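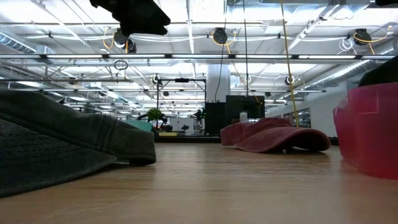
I've worn a hearing aid in my left ear for three years and this month I finally got the second one. A few posts on what it has been like, mainly for people who've been told they need a pair and are putting it off.

I put it off myself. The test showed loss on both sides from the start. I took one because I thought one would be less trouble. The audiologist wrote "patient prefers monaural" on the form, and I went home and looked up monaural.

With one aid you can hear that somebody is speaking. You can't always tell where from. I spent a lot of time in the supermarket turning to the wrong side. At home I'd lose a ringing phone in a room with four places to put it.

The clinic is in Denach, up the hill behind the library. Appointments are on a Tuesday only and they run late. Take something to read. The waiting room has a radio on quietly, and that seems an odd choice.

My audiologist is Birgit Stüber. I asked if she minded being named and she said no, as long as I spelled it properly. She's very direct. She looked at my new chart, put the old one next to it and said the right ear had been sitting idle and would need waking up.

What she meant by that: if an ear goes without certain sounds for long enough, you get out of practice at making sense of them. The aid makes them louder again from day one. Understanding them takes longer. For me it's been mostly s, f and th.

First day with two. The fridge. I had no idea our fridge did that. Also my own coat sleeves, the indicator in the car, and a paper bag in somebody's lap on the bus which I'd have paid money to stop.

My own voice was the worst of it. It sounded like talking with a bucket on. They can fix some of this by changing the dome, the little rubber bit that goes in the ear. I was on closed domes and she moved me to open ones on the right. Better the same afternoon.

If your voice sounds wrong, ring them. Don't wait for the follow-up. I waited nine days for the first one three years ago and I nearly put the thing in a drawer for good.

Batteries. Mine are the disposable kind, size 312, brown tab. Peel the tab off and leave the battery on the side for a couple of minutes before you put it in. I get five or six days from each. The left goes first because I stream phone calls to that side.

You can have rechargeable ones. I said no because we go to my brother's in Tuller in the summer and the electricity there is not to be relied on. If you're at home every night I can't see a reason not to.

Someone has asked about cost. Mine are on loan from the clinic, so nothing for the aids. A neighbour went private and paid nearly 3000 for a pair. His have an app that counts his steps. We've tried both pairs in the same café and he missed as much as I did.

Cafés are still hard. I'd hoped two would sort it. They've helped with the person opposite me, and with knowing which person at the table has started talking. They haven't helped with a coffee machine, a tiled floor and a baby.

Where you sit matters more than any setting. Back to the wall, noise in front of you and the person you want to hear across a small table. Round tables beat long ones. Get there early and take the good chair without being polite about it.
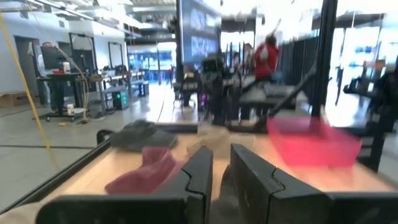

Same goes for meetings. I'm on the allotment association and we meet in the old school hall, with a ceiling about as high as a church. I now sit halfway down one side and ask for the doors to be shut. It took me two years to ask. They just got up and shut them.

Xavier (my son, 19) has been good about all this but he does talk while walking out of the room. I've told him I get the first half of everything. He says the first half is the important half. I've missed two dentist appointments this way.

The family rules we've ended up with, in case they're any use. Say my name first, then wait a second. Don't shout from upstairs. If I say "what?", say it a different way, don't just say it again louder. Never say "it doesn't matter".

That last one I feel strongly about. It's usually said kindly. But it was a joke, or a bit of news, and everyone else at the table got it.

Things I've had to learn to do differently with one on each side. Glasses on first, then aids. Jumpers off slowly. Hats are fine if they sit above the ear, but anything tight or woolly rubs on the microphone and you get a noise like someone eating crisps. Hoods are hopeless.

I've lost one once. It came off with a scarf at the bus stop and I found it on the pavement the next morning, still going. The replacement charge if you do lose one is on the back of the record book, so have a look at that before you go anywhere windy.

Cleaning is five minutes on a Sunday. Dry cloth, little brush, push the nylon thread through the tube from the clean end. No water and no wipes on the aid itself. If it suddenly goes quiet it's wax nine times out of ten. Change the filter before you assume it's broken.

Telephone: I use the speaker at home now and I don't care who hears. For the bank I ask them to slow down. The man I got last week at Hostik about the boiler was wonderful, gave me the reference number in pairs and waited after each pair. If you work on phones, please do that.

Birdsong. Everyone says this one so I'll be brief. I have a wren in the hedge. I knew it was there because I'd seen it. It's extremely loud.

Rüdiger Grube from the plot next to mine has had his for 20 years and told me to keep a diary for the first month. One line a day, what was hard and what was easy. I thought it was daft but I took it in to the follow-up and Birgit changed three settings from it.

My diary for week one is mostly the word "cutlery". Week two has "tired" five days out of seven. That's normal, apparently. You're listening to more than you're used to. I took them out for an hour after lunch and had a sit down and didn't feel bad about it.

By week three I was wearing them from breakfast to bed. On Friday I forgot they were in and got into the shower. Got straight out again. They survived, with the battery doors open overnight on the windowsill.

Watching television on 18 now. It used to be 31. Xavier has come back to sitting in the front room of an evening.

Next check is in April. I'm going to ask about the loop setting, because the theatre has one and I've never managed to get it working. If anyone has the same sort of aids and knows which button it is, I'd be glad to hear.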